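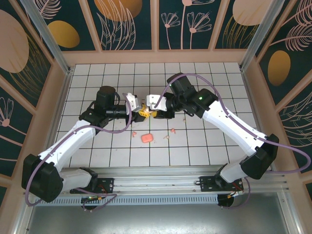 Two white arms with purple cables over the tiled work surface.

Jikside Allotment and Garden Society
Minutes of the winter general meeting, 2026-01-31
Held in the upstairs room at Clumeck Hall

Welcome

The chair opened the meeting a little after the advertised time, to let people finish their soup, and thanked everyone for coming out on such a raw afternoon. It was lovely to see so many of the newer plot holders along with the faces we have known for years, and a warm welcome was given to the neighbors from the Murnon Lane gardens, who had been invited to sit in and who brought a very good seed cake with them. Apologies had been received from 5 members and were noted.

Minutes of the last meeting

These were read out, which took some time, and were accepted with one change. The pears on the lower path had been put down as Minami pears, when Minami is of course the name of the plot and the pears have never been properly identified. The secretary promised to put it right and has now done so.

Matters arising

The gate latch has been mended and the gate now closes with one hand, even with a wheelbarrow in the other. The question of the missing hose was raised again. It has still not come home, and members are kindly asked to look behind their sheds once more before we buy a new one.

Water

This was the longest item of the afternoon. The standpipe by the lower path froze twice before the new year, and several members felt that it should be lagged properly or else shut off from the first frost onward. Others pointed out, quite fairly, that the people with chickens need water all winter long and would have to carry it down from the top tap, and that the slope is no joke in icy weather. After a good deal of friendly back and forth it was agreed to lag the pipe with old carpet and a decent outer wrap, and to look at it again at the next meeting.

It was also suggested that we put in more rain barrels. There are 4 on the site at present and they were all dry by the middle of last summer. One member has offered two more barrels that used to hold olives, and says the smell does go away in the end. The offer was accepted with thanks.

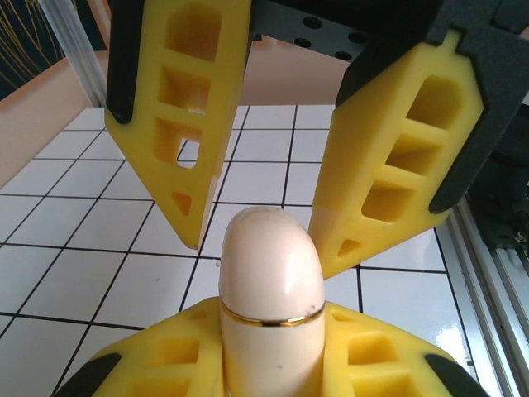 Vol. 12, No. 2

Compost

The heap nearest the road has done wonderfully well, and anybody who has put a fork into it lately will know how dark and crumbly it has become. The middle heap is another story. It is wet and heavy and there are far too many grapefruit skins in it, and someone has been adding whole cabbage stalks, which will still be there when we are all gone. Members are asked to chop things up small and to add a layer of torn cardboard whenever they bring down kitchen scraps. A long discussion followed on whether tea bags may go in. The feeling of the room was that they may if they are torn open first and the bag taken home, and that loose tea is very welcome in any amount.

The gentle reminder about weeds with roots was given again. Bindweed and couch grass are to go in the black sacks by the gate and never, please, on the heaps.

Seed order

The joint order with Clumeck Seeds went in early this year and we were given the bulk price on everything except the onion sets. The beans, the beets and the early carrots have already come and are in the tin cupboard in the shed. The leeks are still to follow. Anyone who ordered sweet peas should collect them soon if they want to get them started indoors, as a mouse has been seen in the shed and it has excellent taste. 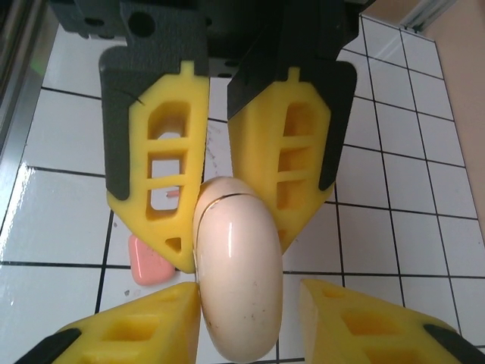

Potatoes were left off the joint order after last year's muddle, when two plots went home with each other's bags and did not find out until they dug them up. Members who want seed potatoes this time are asked to buy their own, and if several people would like to share a sack they can put a note on the board. The Murnon Lane visitors said that they had some earlies to spare and would be happy to swap them for raspberry canes, of which we have more than anyone could want.

Open day

It was agreed that we should hold the open day in May again, toward the end of the month when there is a bit more to look at. Last year's plant stall was a great success, and we could easily have sold twice as many tomato plants, so everyone with a sunny windowsill is asked to sow a few extra and to label them as they go along. There was some support for a scarecrow contest. It was felt that the children would enjoy it and that the pigeons would not mind either way. Tea and cakes will be served as usual beside the long shed, and the list for baking is pinned up inside the door.

Any other business

A request was made to keep the main path clear of canes and netting, especially after dark. A member asked if the bonfire rule could be read out again, and it was: no fires before dusk, and none at all when the wind is toward the houses.

The plot at the far corner has come free. It has a good plum tree and a great many brambles, and will be offered to the next name on the waiting list.

The chair thanked the kitchen helpers for the soup. Chairs were stacked and the meeting closed at 5.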